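Last updated: January 14, 2019

I've been collecting examples for a learning arm for a while now, and I want to stick up for the dull ones. Everyone at Girnbridge loves a perfect grab - nice straight approach, fingers close, done. We keep those and bin the rest, and I reckon we're throwing away the good stuff!

Back in September I saved 40 tries and cut them to 30 because the others looked clumsy (a colour change here, a wobble there, me steering badly). My mate Imogen Yeoman went through the bin and told me off. Fair enough, too.

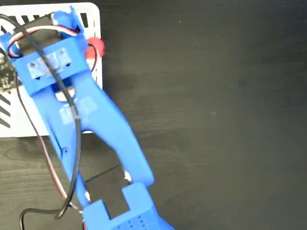 Her point was that a learner only knows the places you've taken it. If every example starts well lined up, what's it meant to do when it starts off crooked? It has never seen anybody recover. I'd favour 30 scruffy tries with the fumbles left in over any tidy set, and I'd want at least 2 people doing the steering, so it doesn't just pick up my bad habits.

Label the messy ones properly, of course. That's the boring bit, and I still put it off until after tea.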